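4.2 What people do with a table full of bowls

I went into this part of the study thinking colour would do most of the work. If you hand someone a pile of round bowls and ask them to set them out so that another person could read the layout at a glance, surely they'd sort the whites from the brights and be done with it? Well, no. Of the 605 layouts we kept from the Plunwood sessions, a lot ignored colour completely and went for shape instead – lines, rings, crosses, and quite often letters. Byung-chul Woo, who coded the February batch with me, started calling these "written" layouts, and the name stuck (I like it more than anything I came up with).

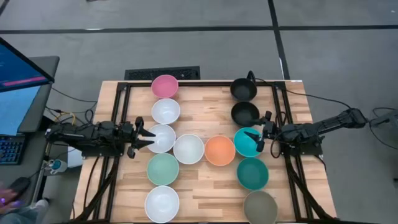

Figure 6. A written layout on the butcher-block table: two columns of bowls joined by a row across the middle, forming an H.

Figure 6 is a favourite of mine. The bowls make a capital H and the colours seem to go wherever they please, with white turning up in the left column and again in the crossbar. The two black bowls do sit together at the top of the right column, so we argued for a good while over whether to code it as "partly grouped". In the end we didn't. Our rule from the Orley pilot was that a colour only counts as grouped if every bowl of that colour is touching or next to another one, and for all the repeated colours on the table. The bottom white bowl has a sage-green one between it and the rest, so that settled it.

I'll admit the rule is a bit harsh! We tried a softer version on 30 layouts and found we disagreed far more often, so we went back to the strict one for everything reported in Section 5.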